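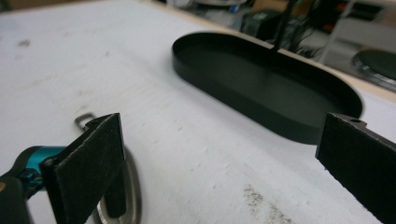

Black oval tray on the test table, open gripper fingers in front.

About Nosent

Updated June. Posted by the Nosent shop team

We are a small robotics outfit in Drudley. We teach grippers to pick things up and put them down again. Trays, lids, tools, parts. Most of our customers run packing benches or small kitchens, and what they want is an arm that does the same dull job all shift without dropping anything.

We drop things. Quite a lot went wrong last winter and people ask about it, so it goes on this page with everything else.

How we work

We start with a gripper you hold in your hand. Two fingers, padded, camera on the tool. A person does the task, the camera sees what the fingers see, and the recordings go into training. Later the same finger pads go on an arm. Same pads, same view. If the hand-held tool has a problem, the arm gets the problem too. Sounds obvious written down. Was not obvious to us in February.

What went wrong

The Lemer arm is our bench unit. It was doing tray pickups, slow speed, nothing fancy. Close on the rim, lift, move across, set down. It had been fine for weeks.

Then it let go of a tray halfway through a lift. Tray hit the table edge and went on the floor. We put it down to a bad grasp and ran it again. Fine. Ran it again. Fine. Next morning it did the same thing, only this time the arm carried on with the move as if the tray was still in the fingers, swung over to the set-down spot, and caught a cable on the way across. Pulled a power supply off the shelf. One of our people was reaching in for the dropped tray at the time and got knocked on the wrist. Bruise, no break. Could have been a lot worse and we knew it.

We shut the arm down that afternoon. It stayed down for 17 days.

What we found

Two faults, one on top of the other.

First one was the finger pads. The face had worn smooth on one side from rubbing along tray rims, and the bond underneath was starting to lift at the corner. A worn pad still grips well enough if you come in square. Come in at an angle and the rim rolls out. Our tray pickups come in at all sorts of angles, thats the whole point of them. We had no wear limit written down anywhere. Pads got changed when somebody thought they looked bad.

Second one was worse. The arm checks how far the fingers have closed, and if they close too far it should know there is nothing between them and stop. That check was only made at the start of the lift. Lose the tray after that and the software had no idea. It had been written that way for an early demo and never got fixed. We had read that code plenty of times.

And one more that is not a fault in the machine. The stop button was on the far side of the bench. The person who got hit could not have reached it.

What we changed

- Finger gap is checked all the way through the move. Too far closed, arm stops where it is and waits for a person.
- Pads are changed every 40 hours of use, worn or not. Old ones go in the bin, not in the drawer "for spares".
- 2 stop buttons now, one on each side of the bench.
- No hands in past the bench line with the arm powered. Dropped tray stays dropped until the arm is off.
- Cables get tied back out of the arm's reach before a run. We are still bad at this one. Getting better.
- Hand-held tools get the same pad check as the arm.

We also went back through our recordings. A good number were made with worn pads, and in those you can see people tilting the tool or squeezing twice to make up for it. The arm had been learning our bad habits. We pulled those sets and are doing the tray work over, by hand, on the plain white table, one tray at a time. Slow going. The Magesa release is late becuase of it and we have told the customers waiting on it why.

Where things stand

Lemer is running again at low speed. It has dropped trays since. It has not moved off with empty fingers since, and that's the number we care about. Magesa ships when the new recordings are done and tested, we are not giving a date.

If you have one of our older grippers, check the pads before your next shift. Shiny patch on the face, or a corner you can get a fingernail under, stop using it and write to us. We send new pads free, any age of tool. And if your unit ever let go of something and kept going, we want to hear about that even if it was months back and nothing got broken.

Visiting

The Drudley shop is open to customers in the afternoons, ring first. Closed shoes please. You will be asked to stand behind the bench line and so are we.

Recent from Nosent

Changing finger pads on the hand-held tool
Magesa: why it is late
Where to put a stop button
Tray pickups at an angle, notes so far
Work with us in Drudley

This site uses cookies to remember your settings. By carrying on you agree to this. Accept / Manage settings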